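Has anyone used the Perwood shelf tidying kit with soft bags? Is it worth the money for a small store?

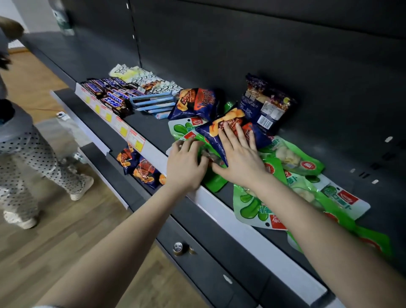
Posted 10 November 2024 by snackaisle_dee

Hi everybody, first time asking something here after a long while of just reading, so please bear with me. I help run a little shop, mostly chips, crackers and candy bars, and we are looking at the Perwood kit for keeping the shelves straight overnight. The way I understand it, you get the arm, the rolling base and the software, and then you either record your own hand demonstrations or pay for their service, where their people record the tasks for you. The quote with the service came to 527 a month, and that is a lot of chips for a store our size!

My worry is the bags. Boxes and bottles I can believe in, but chip bags slump over, the cracker pouches slide up to the front lip, and half the time what they need is a gentle push and a pat before they'll sit right. The candy bars live in divider trays and mostly behave themselves. Does the thing cope with soft packaging, or will I come in to a floor full of crumbs? And is the recording something an ordinary person can learn?

---

tallgrass_mercantile

We've had ours since March, so I can tell you a fair bit, and I hope you'll forgive the length. Soft bags are the weak spot, but they're a lot better than they were. When it first came it would pinch a bag by the top corner and drag it, and we lost a few that way. What helped was doing the demonstrations over again with both hands, slowly, one hand steadying a corner and the other resting flat on the bag. I did 50 of those for the chip shelf alone, spread over 2 evenings with the radio on, and it was kind of pleasant once I stopped feeling silly about it.

A few things I'd pass along. Mess the shelf up in a different way each time, with pouches overlapping and facing any which way, or it only learns your one favorite mess. Record with the price tags in place, the same as on a normal day. And don't hurry! It copies your hurrying along with everything else.

As for the service, we took it for the first month and then dropped it. The people were lovely, but their recordings were made on a practice shelf that was deeper than ours, and I ended up redoing most of them. If you have the patience I'd buy the kit alone and ask them for the training videos, which they sent us at no charge. It still leaves tall bags with their backs facing out now and then, so somebody here goes down the aisle before we open and turns them around.

---

Moss_and_Main

Get the Clatitz one. Cheaper.

---

bellwether77

I'd be a little careful with the Clatitz, as we tried one for 11 days and sent it back. It's a nice machine for cans and jars, but the grip is stiff and it was rough on anything with air in it. To be fair to them, the return was easy.

We went with the Perwood after that, with the softer Engström finger pads, and I'm happy with it for the most part. Do ask whether the pads are included in your quote, Dee, they weren't in ours. Shiny pouches with clear windows still give it trouble under our lights, and moving the head camera a touch lower helped some. If you're anywhere near Fonby, the dealer there will let you bring in a box of your own stock and try it on their shelf for an afternoon. Bring your worst, crinkliest bags!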